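The Trilldale Table Top, Light Finish
Solid wood, made to order in our Grenon shop 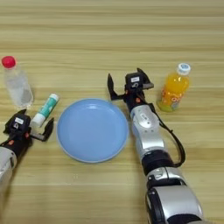

We started making table tops on their own, with no legs and no base, after years of hearing the same story from customers. They had a perfectly good frame at home, inherited or bought at a yard sale, and a top that had split, warped or been painted one time too many. They didn't want a whole new table. They wanted the part you put your elbows on. So we made one, then a few more, and before long the Trilldale was taking up most of the long bench at the back of the shop and we had to move the chair repairs into the next room.

It is a plain thing, and we like it that way. There is no carving and no inlay. The edges are eased by hand so they don't dig into your forearms when you sit with a newspaper or help somebody with their homework, and the corners are softened just enough that a passing hip will forgive you. If you would like a sharper corner for a more modern room, tell us when you order and we'll leave it crisper. A surprising number of people ask for the opposite and want the corners very round indeed, usually because there is a toddler on the way, and we are happy to do that too.

The wood

Our boards are ash. We choose it for the Trilldale because it is hard enough to put up with daily family life, takes a pale finish without going orange, and has a grain with some movement in it. No two tops come out alike. Some are quiet all the way across and some have a streak or two that runs the full length, and we lay the boards out on the floor and shuffle them until they look like they belong together. This takes longer than it should. There are opinions.

If you have strong feelings about the grain yourself, write them in the notes box on the order form. We can't promise a particular pattern, but we can lean calm or lean lively, and we do read every note.

Sizes

The Trilldale comes in two standard lengths, and both are the same width and thickness.

Small: 48 inches long, seats four
Large: 72 inches long, seats six, or eight if everyone is fond of each other
Width: 34 inches
Thickness: 1 1/4 inches

We will also cut to any length between the two at no extra charge. Please measure your base at both ends as well as in the middle. Old frames wander, and we have learned to ask. For anything longer than the large size, get in touch and we'll talk about it, though the shop stairs have the final say.

The finish

We use a hardwax oil called Cluruner, in the light shade, and have done for as long as we've made this top. It goes on in thin coats with a good rest between them. What we like about it is that you can fix it yourself. A hard varnish looks wonderful for a few years and then chips, and once it chips you are looking at sanding the entire surface. With an oiled top you can work on the one tired spot by the kettle or under the fruit bowl, rub in a little fresh oil, and go and have your lunch.

The light shade keeps the wood close to the color it had when it was freshly planed. It will warm up over the years, as all wood does, and a bit faster in a sunny window. If you leave a runner or a big tray in one place all summer you will find a paler patch underneath. It evens out once you move things around. We get a worried email about this every August, so we thought we'd put it here.

We can also finish the top in our medium shade, Nicholas, which is a soft honey brown and kind to rooms with a lot of darker furniture. Small finish samples of both are free, and we really do suggest you send for them, as screens can't be trusted with wood. Put the samples on your floor, hold them up against the cabinets, look at them in the morning and again under the lamp.

Looking after it

For everyday cleaning, a soft cloth wrung out in warm water with a drop of dish soap is all you need. Wipe with the grain and dry it off afterward. Please skip the spray polishes, especially the ones with silicone in them, which leave a film that stops fresh oil from soaking in the next time you want to touch it up.

Spills are fine if you get to them the same evening. Red wine, turmeric and beet juice are the three that will try your patience, and a cold drink left standing overnight can leave a ring. Most rings fade in a day or two. For a stubborn one, rub lightly with the gray pad from the care kit and put on a thin coat of oil, then leave it alone until morning – that last part is the hard one in a busy house.

Use a trivet under anything straight off the stove. The oil will stand up to a warm plate, but a cast iron skillet is another matter.

We suggest oiling the whole top once a year. Pick a dry day, clear the table the night before, and open a window. Rags with oil on them can heat up by themselves when they are bunched together, so lay them flat outdoors to dry or soak them in water before you throw them out. Please take this one seriously.

Fitting it to your base

Wood swells a little in humid weather and shrinks a little when the heating comes on, and nearly all of that happens across the width. A top that is screwed down tight with no room to move will sooner or later crack or cup. Every Trilldale ships with 8 slotted metal clips and 16 screws, which let the top slide just slightly on its frame while holding it down firmly. The screws are the right length for our thickness. If you swap in your own, check them twice before you drive them in.

Two people can do the job in under an hour. Lay the top face down on a blanket, center the base on it, mark, drill, and fasten. Printed instructions come in the box, and they're written by the same people who answer the phone, so if something isn't clear, call and we'll walk you through it.

What's in the box

One Trilldale top, finished on both faces
Clips and screws for fitting
A care kit with a small can of oil, two cloths and a gray pad
Printed instructions

Ordering and delivery

Each top is built once you order it, and the usual wait is 8 weeks. It can stretch a bit before the holidays, and we'll tell you up front if it does. We ship on a flat pallet with thick card corners, and the driver will bring it to your front door. The large size weighs 136 pounds packed, so have a strong friend on hand for the trip inside.

Do unwrap it soon after it arrives, even if you aren't ready to fit it. Let it rest flat in the room where it will live, with air on both sides, for a few days. Don't lean it against a radiator.

If the top reaches you damaged, send us a few photos and we'll make it right with a repair or a new one, whichever you prefer. Unused standard sizes can come back within thirty days. Tops cut to a special length can't be returned, though we'd still like to hear from you if you're unhappy with one.

You are also welcome to visit the shop in Grenon and run your hand over a finished top before you decide. Call ahead if you can, and park around the side – the front spaces belong to the bakery.

Page updated August 2024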